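Mwajuma Rashidi folds cloths for the small linen shop Zerkar, and she has strong opinions about it. "A towel is folded when you can lift it with one hand and it stays closed," she told me in April. "Before that it is only bent."

She learned it at Koech, a laundry where she stayed eight years. There she folded nearly 4,000 pieces in a month. At home she is less strict. "The table is for living. You push the things to the back and you have your place in the middle – it is enough."

And microfiber? She prefers it in two colors.

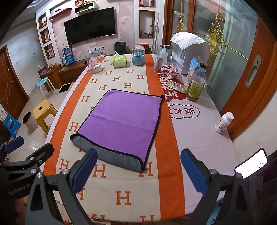 "With purple on top and gray under, I see at once which side I have," she said. "Cotton forgives you, this cloth slides. So I press the fold with my palm, wait a little, and then I turn it."

Related
Sellia: ironing without steam
A morning at the Nudville market
Seven ways to store table runners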